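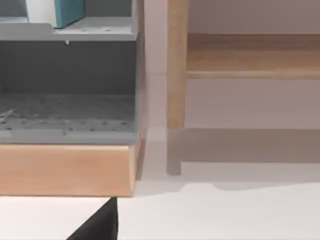 Vakby shop to shut its doors in May

14/02/2024

Shoppers in Gernora Road will lose their last hardware and housewares shop this spring. Vakby confirmed the closure in a short notice to staff, 13 jobs affected. No buyer found.

The shop has traded on the same corner for 76 years, the last 8 under manager Clive Bainbridge. He said takings had dropped since the bus stop was moved, and a rent rise finished it off.

"We had a good Christmas, a really good one, but you can't live on December," he said. "Some of our regulars came in as kids with their dads."

A petition to the landlord, Simanjuntak Estates, had 159 names on it by last night. Organiser Solange Pruvost wants the rise put off for a year - and a meeting before the lease runs out. No reply yet. The firm did not return our calls.

Gift vouchers will be honoured till the end of April. Key cutting stops sooner, date to be put up in the window. Shelving and fittings to be sold off seperately, ask at the till.

Staff have been offered interviews at the Ukska branch, a 40 minute bus ride away.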